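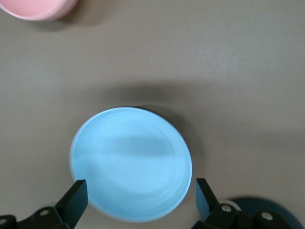 How long should a household keep a dinner service before replacing it?
For as long as the pieces are sound and enough of them remain to lay the table. Age alone is a poor reason to part with crockery.

8/10/23

This question has been put to me several times since my July post on the closure of the Juvance shop, where many local families bought their tableware. Spare pieces can no longer be ordered there, and some readers have asked whether an incomplete set ought to be given up altogether. I would advise against it.

My own service was bought from Juvance 30 years ago. A number of the side plates have been lost since, and the gravy boat did not survive a house move. The gaps have been filled with plain pieces from the Drovetti warehouse, which sells discontinued lines by the shelf and does not take telephone orders. The whites do not match. Guests have not remarked upon it.

Pieces should be withdrawn from use when a crack can be felt with the fingernail, or when the glaze has worn through where the food sits. A small chip on the underside of the foot may be tolerated, provided that it does not scratch the table. Plates with metallic trim should be washed by hand at all times, and kept out of the microwave.

As regards storage, stacks should be kept low, with a sheet of kitchen paper between each plate. Cups should not be hung by their handles if the handles have been repaired.

Readers wishing to dispose of a full service should be realistic about its value. The saleroom at Pladidov offered a neighbour 70 for a service which had cost her 700, and charged commission on the sale. She kept it, and now uses it on ordinary weekdays.

Repairs are still undertaken by Hrubý, in the yard behind the station. The present wait is 2 months. Mended pieces are returned for display only and should not be used for food.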